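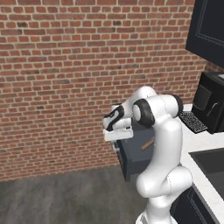 Trikuletti: kitchen bench build
Gallery and build notes

Trikuletti is a home project to get a robot arm opening and closing a cabinet by its handle. The practice happens in a simulated kitchen on a desktop computer, and the real cabinet is being put together at the Sternthorpe shared workshop. The page covers both halves. It gets updated when something changes, mostly on a Friday night after the workshop closes.

The simulated kitchen
White arm, dark grey cabinet, brick wall and concrete floor. The cabinet has a tan wooden handle set on an angle, and the gripper is out in front of the cabinet's upper left corner. A straight handle was too easy to line up by eye, so the real one will go on at an angle as well.

Sink and counter
White counter with a sink on the right, close to the arm. The counter matters more than it looks. The elbow has to swing without going over it, and most of the early paths did. I now keep a no-go box over the whole counter with 100 mm of clearance.

Coffee machine and keyboard
Both are black and both sit on the counter to the right of the arm. They have no part in the task. They stay in the scene as things not to hit, and a run that touches either one gets thrown out.

Brick and floor
The bricks vary a bit in colour and the floor is mottled. Plain grey surfaces made the handle stand out far too well, and the handle finder had nothing to get wrong. With brick behind the cabinet it started picking mortar lines as handles. That took 6 evenings to sort out and the fix was a minimum thickness check, one line of code.

Software
The motion planning runs on Prokeo, which is my own set of scripts and not a product. It loads the scene, picks a start pose, plans a path to the handle and writes a log. A full batch is 1,000 attempts and takes overnight on my machine. The shorter batch is 20 and I use that to check I haven't broken anything.

Each log line has the start pose, the finger gap, the time taken and a result code. Code 3 is a bump against the cabinet side, and it is by far the most common one. The second most common is a path that stops short because the elbow has run out of room.

Approach from the left
The fingers come in flat from the left, then drop and turn to match the handle. Coming straight down from above looked neater on paper but left the forearm too close to the wall. The left approach is slower by a couple of seconds. I can live with that.

Real cabinet, carcass
Built at Sternthorpe from offcuts out of the sheet rack. Glued and screwed, butt joints all round. It is a little out of square at the back, where it doesn't matter. Bolted to a base board so it can't walk when the arm pulls on it. Dark grey paint, two coats, rolled on.

Real cabinet, handle
A piece of Tasmanian oak, planed down and rounded over by hand, then oiled. The fixing holes are slotted so the angle can be changed without drilling again. First version was too thick for the fingers to close on properly. Second version is 4 mm thinner and fits.

Finger pads
The Bălan pads are named after the street the workshop backs onto. They are cast rubber in a printed mould, and they slide over the gripper fingers. The first pour had bubbles. The second was left under a lid on the warm end of the bench and came out clean. Still soft at the corners, so they will probably need to be replaced every month or so.

Wiring and stop button
Power supply is mounted under the bench with the mains side boxed in. The stop button is on a long lead and lives on the operator's side of the bench. Anyone using the setup at Sternthorpe should press it once before starting and check that the supply drops out. If it doesn't, leave the arm alone and write it in the workshop book.

Still to do
Measure the real cabinet and correct the model to match.
Add hinge friction to the simulation. It is set to zero at the moment.
Try the handle at three more angles.
Make a proper cover for the cable at the base.
Repaint the left side of the cabinet where the clamps marked it.

Next update should be in May, once the cabinet is on its base and the first slow runs are logged.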